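Are online fan vote awards for club cricket worth anything?

Posted in Sports > Cricket > Clubs and leagues

Our club got an email in November saying our opening bowler has been shortlisted for Bowler of the Season at the Barrera Cricket Awards. It's 142 names on the "shortlist," which already smells funny to me. Half the result comes from fan votes on the Vovis app and the other half from a panel that isn't listed anywhere I can find. To attend the dinner you have to buy a whole table, and the table is $551.

He took 17 wickets this year. That's decent for our level and I'm happy for him, but two guys on our own team took more and didn't hear a thing. Has any club here gone through this? Does winning one mean anything to selectors, or is it a way to sell chicken dinners?

nullow_end

3 replies, sorted by oldest

gurow2ndXI

We went two seasons ago. I'd keep my expectations low.

Before you pay for anything, write back and ask them the following. We got answers to the first one only.

1. Who put the player forward? In our case it was a form on the website that anyone could fill in, and our own scorer had done it without telling us. So "shortlisted" meant "entered."

2. Who sits on the panel, and do they look at scorecards? I asked twice. I was told the judges were "respected figures in the game," and after that the emails stopped.
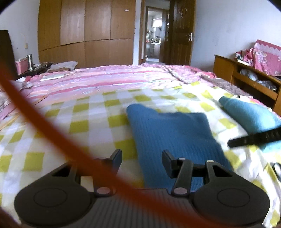
3. How are the votes counted? The year we went, you could vote once a day per phone. The winner in our category came from a club with a huge junior section and plenty of parents. Good luck to him, but he'd missed half the season.

4. Can the player go without a table? They'll say no at first. Ask again a week before the dinner, when they have seats to fill.

As for selectors, our league rep had never heard of it. Averages and who you took the wickets against are what get you into a district squad. The trophy was nice enough. It's in a cupboard.

thirdmanup

its a scam dont bother

slowleftarm_b

I wouldn't call it a scam. You pay for a dinner and you do get a dinner. The speeches ran long and the player of the year prize went to somebody who'd moved away by then, so his coach picked it up and read a text message off his phone.

Where I'd push back on gurow2ndXI is the idea that it has no value. Our sponsor renewed after one of our batters won, and put the win in their newsletter. Whether they'd have renewed anyway, I can't tell you, and I doubt they could either. Our batter enjoyed it and his folks came.

My suggestion is to ask your bowler if he cares. If he does, split the table with another club. If he doesn't, give him something at your own awards night, and give the other two something as well. Also check whether Vovis keeps the phone numbers of everyone who votes. I still get texts about fantasy leagues.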